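Why I'd rather sing badly in somebody's front room

March 5, 2020

Quick one this month as I'm meant to be photocopying parts for tonight and haven't started.

I've been going to house concerts for 20 years and giving them for 6, and I keep hearing that they're a nice little warm-up for the real thing. Somebody said it to me again in the interval at Usgate. Lovely, he said, and when are you doing the programme properly? Meaning the hall. Meaning a stage, rows, a cloakroom, someone coughing forty feet away.

We had done it properly. That was my answer, though I thought of it in the car.

Madrigals weren't written for a hall. Most of them weren't really written for an audience. Five people round a table with a book each, one of them a bit drunk. Put the same five in a line under lights, facing front, and something odd happens — they stop listening to each other and start projecting. The consonants get enormous. The tempo drops to suit the echo. You get a big handsome noise and lose the joke in the second verse, and there's nearly always a joke in the second verse.

Jannik Hamann, who sings bass with us when his knee allows, disagrees completely. He says a room with a carpet and two sofas is a cruel place to sing and he isn't wrong. It's dry. Nothing comes back to you. Every breath is heard, every late entry, and the lady in the armchair is close enough to read your copy. He wants stone. He'd have us in the church at Sistov every time, where a chord hangs about after you've let go of it and forgives you for the tuning.

I like stone too. I just dont want to be forgiven every time.

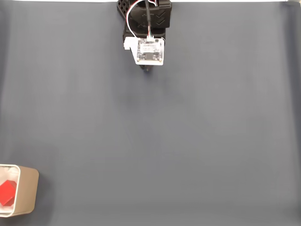 The other complaint is about money, so let's have that out. A hall wants paying before anybody has sung a note, and then you need a programme that sells, which means the same few pieces everyone already knows, and a soprano with a name. I don't blame the halls. But look at what it does to the music. Nobody is going to risk a whole evening of Karagiannis on 1,000 seats. In a front room you can, and we did, all the slow ones as well, and what it needed was chairs. It did fine. People listened to things they'd never have bought a ticket for, and one couple asked where they could get the score.

And the hat at the door covered the soup.

I know what's wrong with it. It's a closed shop, or it can be. You have to know someone with a big enough room, and the people with big enough rooms tend to know each other, and so you sing to the same faces winter after winter. I don't have a good answer. We put a card up in the library and in Stunik's window, where the strings and reeds are, and we got 5 new people from it. Two came back. That's something but it's not a lot, and anyone who tells you house music is the great open door hasn't stood in the kitchen afterwards listening to who talks to who.

Parking, too. And stairs. The Usgate house has a flight up to the front and no other way in, which rules out at least one old tenor I'd give a lot to have there.

So halls, yes, for some things. Anything with trumpets. Anything with a chorus bigger than the sofa. I'd hate to hear a Requiem done in a lounge and I have, once, and the standard lamp went over.

But the part songs, the rounds, the lute things, the odd little duets that fill up the back of every anthology and never get picked — those want a small room and people near enough to catch the words. Let them be heard at the size they are. If the alto gets the giggles in the last verse, then evryone gets to see why.

Right. Photocopying. Seven o'clock start if you're coming, bring a cushion, and if you've still got my copy of the Karagiannis with the pencil marks in it could I please have it back, I need the breaths.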